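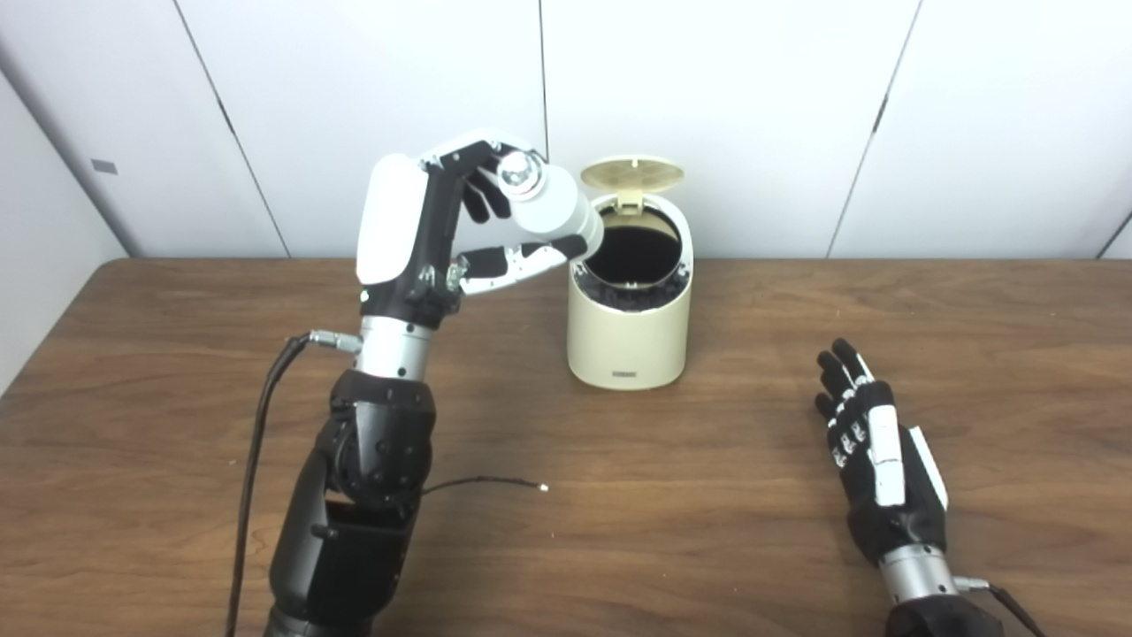
Grip force was never the deciding number, according to Iulian Enache. His group at Gratow ran two five-fingered hands, the Ponetari and the Zedelura, through 800 grasps in February.

"The Ponetari dropped 13 objects and the Zedelura dropped 38," he said. "Most of those came at release – the thumb let go late and the object rolled."

Both hands used the same controller and the same 70-millisecond command interval. Enache would have preferred a shorter one. "The thumb needs its own timing," he said. Tapered bottles will be retested after the next firmware update.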